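About us > Who we are > Daltine Dental School

We use cookies to remember your settings. Accept | Manage

The Daltine School trains dental nurses and hygienists for practices across the region. It was founded by Gisela Hellwig, who taught the first classes above a surgery in Strobel Street. The school now has 43 students and a teaching staff of 5.

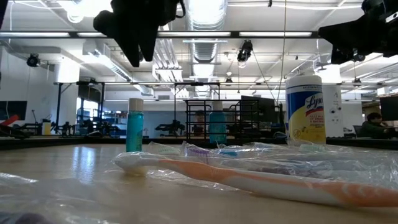
Courses begin in March and last 90 weeks. Students spend two days of each week in a partner practice under the guidance of a registered dentist. Evening classes are held for those already in work, and fees may be paid by the term.

The school is led by Jana Engelhardt, who joined as a tutor in oral health. Under her direction it has opened the Fillell Library and begun a programme of talks for primary schools on the daily care of teeth and gums.

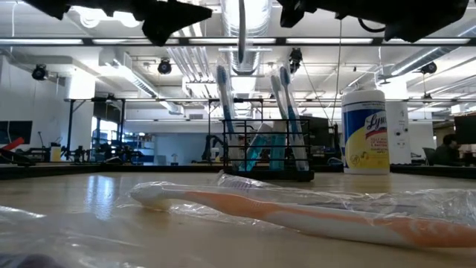 Orange and white toothbrush in its wrapper.

Applications for the coming course close on 5th January. Enquiries should be addressed to the admissions office.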